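**Progress report to the Marnis fund - household handling project, spring open day**

Dear all,

You asked for a short note after the open day in April, with more on what visitors made of it than on the budget. The budget table will follow with the half-year return. In short, it was a very good day, and the team is still talking about it!

We opened the doors at 10 in the morning and ran demonstrations in slots of 20 minutes, with a pause between them so people could ask questions and we could set the table again. The grant paid for 2000 printed leaflets, and we have enough left over for the autumn. Visitors came from the Flullow care homes, from two local schools and from the Oláh workshop, who sent their apprentices along in the afternoon (they asked the hardest questions of the day).

The part you funded is the cloth work. Cloth is hard going for a robot arm, as a towel never lies the same way twice, and a fold that was there a moment ago can slide open at the first touch. We wanted people to see the work as it is, slow bits included, so we kept to one arm, one green table covering and one tan cloth.

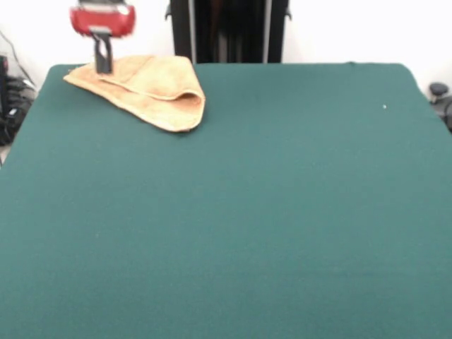 Several visitors expected something faster, and we were open with them about that. The arm is set to a gentle speed for this kind of task, and the software, which we call Vumov, would sooner stop and look again than drag the cloth across the table. Once people knew what they were looking for, they got quite drawn in. One group from the care homes stayed for a second slot and then a third - they wanted to know whether it could manage a flannel, a pillowcase, a fitted sheet. We have put the flannel and the pillowcase on the list for the next stage. The fitted sheet can wait.

We also put a screen at the side showing a view over the whole table, and it was far more popular than we had guessed. The children in particular liked going back and forth between the arm and the screen.

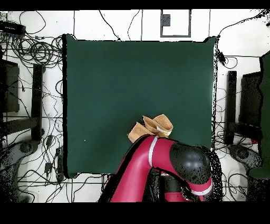
*The red arm at work on the tan material, with the green table covering underneath.*

Where we are against the plan you agreed:

- Open day held, as promised for this period.
- Written guide for visitors done. The schools have asked for a simpler version and we've made a start on it.
- Trials on folded cloth under way. We planned 20 sessions before the summer and are on course to finish them.
- Work on stacking folded items not begun. It was always meant for the second half of the year.

One thing we'd do differently is the sound. The room echoes, and people at the back missed much of the talk. For the next event we'll borrow a small speaker and cut the talk down, leaving more time for watching.

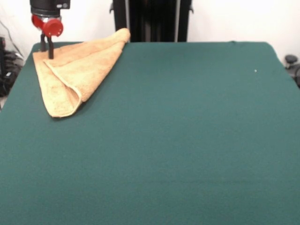 We learned a good deal from the comment cards too. Many asked for a plain account of how the arm knows where the edge of the cloth is, so we've added a page on that to the guide. A few people were worried about jobs in laundries and care homes, and we had some long and useful talks over tea. The care home staff were clear that they'd welcome help with folding if it gave them more time with residents. We'd like to invite them back in a smaller group, and would be glad if someone from the fund could join us.

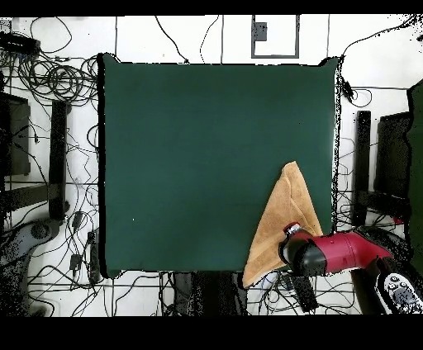 **Will you need more money to run a second open day this year?**

The present grant covers it, as long as we use the same room and keep to the leaflets we already have.

The simpler guide for schools will come to you in draft before it goes out, and the notes from the folding trials will be sent with the half-year return.

With thanks from the whole team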